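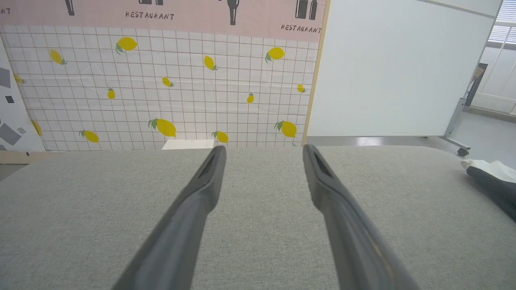

Pour Elie Farah, la pince n'a rien fait de mal : on lui a demandé de fermer, elle a fermé. C'est exact, et c'est bien ce qui m'inquiète. En août, sur le poste de Woder, le capteur d'effort a cessé de répondre pendant un essai. Le programme a gardé la dernière valeur reçue et l'a prise pour une mesure. Les doigts ont continué à serrer, 7 secondes, jusqu'à l'arrêt d'urgence. Jummai Balogun avait retiré sa main juste avant.

Le rapport parle d'une perte de signal et recommande de changer le câble. On peut changer le câble, il lâchera encore. Une valeur trop vieille devrait arrêter le mouvement, et cette règle tient en quelques lignes. Elle avait été écrite, puis désactivée au bout de 200 essais parce qu'elle interrompait trop souvent le travail. Je voudrais savoir qui a signé cette décision. Le rapport n'en dit rien.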